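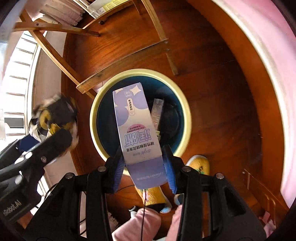

Jabari Minja wrote in to say that he wished the part about letting the unit stand had come before the part about plugging it in, as he had already had his Castel running for ten minutes by the time he got to it. He was quite right, and we have moved it up.

Section 2: Setting Up Your Castel Dehumidifier

Welcome, and thank you for bringing a Castel into your home. Most people have theirs running the same day it arrives, and there is no need to hurry. Make yourself a cup of coffee, clear a little floor space, and read this section through once before you start.

2.1 Unpacking

1. Open the carton from the top and lift out the accessories tray. You should find the drain hose, the spare filter, and the warranty card.
2. Lift the unit out by its two side handles. Please don't pull on the bucket, tempting as it is.
3. Peel the tape from the bucket and the air outlet.
4. Stand the unit upright and leave it alone for 11 hours. Overnight is ideal. The oil in the compressor can move during shipping, and it needs time to settle back down.
5. Flatten the small inner boxes for paper recycling if your town takes them. Keep the big carton until you are sure you are happy with everything.

CAUTION: Do not plug in the unit while it is lying on its side or back.

2.2 Choosing a Spot

1. Pick a level, firm floor. Wood, tile, and short carpet are all fine.
2. Leave at least 13 inches between the air outlet and the nearest wall, curtain, or piece of furniture.
3. Close the windows and outside doors in the room you want to dry. Inside doors are up to you — one closed room dries faster, but a Castel in an open hallway can help the rooms on either side.
4. Plug straight into a grounded wall outlet. No extension cords or power strips, please.

NOTE: For basements, start with the unit near the middle of the room for the first week, then move it closer to the dampest wall if you like. Frøydis Ekström of our Ruddock service desk suggests taping a small humidity gauge to the far wall, at eye level, and jotting down the reading each morning.

2.3 First Run

1. Slide the bucket in until it clicks. If the bucket light stays on, take the bucket out, check that the float moves freely, and try again.
2. Press Power. The fan will start right away, and the compressor will join in after a short wait. You may hear a soft clunk when it does, and that is perfectly normal.
3. Set the humidity to 50 percent. You can go lower later on, although most homes feel comfortable right there.
4. Let it run through the first day without changing the setting. In a very damp room, the bucket may fill more than once.
5. Empty the bucket into a sink or floor drain, rinse it, and put it back.

CAUTION: Never drink the collected water, and don't give it to pets.

2.4 The Filter Light

The filter light comes on after roughly 1000 hours of fan time. Wash the filter in lukewarm water, let it dry completely in the shade, snap it back in, and hold the Filter button until the light goes out. If your unit runs all year, go ahead and replace the filter every 365 days, even if it still looks clean.

Ruddock Home Air | Castel Owner's Guide, Section 2 | Contact the service desk | All rights reserved | Back to top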